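# About Pumcombe

Pumcombe plans and prices automation equipment for small manufacturers. We do not sell robots, and we take no commission from the companies that do. Clients pay a fixed fee for a written plan, which covers what to buy, what to put off, what the installation will need from the building, and what the cell will cost to keep running.

Keyvan Heydari started the firm after 19 years in production engineering, most of them at a pump works in Skorkbridge. He wrote capital requests there and also had to live with the results. Seven people work here now: five engineers, a cost analyst and an office manager.

## What a plan contains

Each plan has the same sections, in the same order, so that a finance department can compare one site with another.

- Task list, with part drawings and cycle times
- Arm, gripper and controller, specified by payload and reach
- Fixtures, feeders and part trays
- Guarding and risk assessment
- Power, air and network work
- Spares, fingertips and cables
- Training hours
- Yearly running cost over the expected life of the cell

The arm is usually the easiest line to price. Fixtures and feeders are harder, and first-time buyers tend to leave them out. We ask for quotations on those items before we release a total.

## Bench work

Small hardware makes up much of our trial work. Nuts and bolts are cheap, hard to damage, and awkward to grip when they lie flat. A gripper that suits a machined housing may be a poor choice for a hex nut, and the difference can change the purchase order. Finger shape, finger surface and opening width are recorded for each trial, along with the surface the parts are picked from.

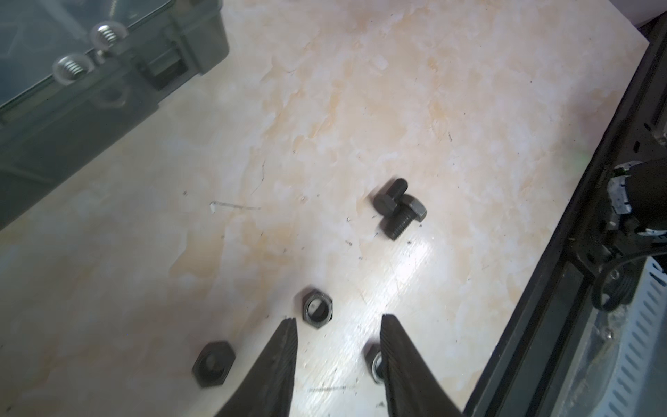
**Should a first budget include spare fingers?**

Two sets per gripper is our standard allowance. Fingers are wear items, and a cell without a spare set stops when one is damaged. We list them under consumables so that they can be reordered without a new capital request.

Trial results go into the plan as an appendix. A standard trial is 1000 picks per part. Misses are logged by type: no contact, slip, wrong part, or dropped in transfer. If a part does not reach the rate the client needs, the plan gives the cost of a feeder or fixture next to the cost of a different gripper.

## Timing

Most clients budget by calendar year and want figures in hand before January. A plan for one cell takes nearly 20 working days from receipt of sample parts. Sites with several cells are quoted separately. Supplier prices are valid only for the period stated on each quotation, and we do not extend them by estimate.

## Where we work

The office and trial bench are at Kidthorpe. Our longest-running client is Echeverría, a maker of valve fittings, for whom we review the equipment plan every year. Site visits are charged at cost.

Send part drawings, yearly volumes and a floor plan with the first inquiry. Physical samples can follow once the scope is agreed.

Page last revised September 8, 2019.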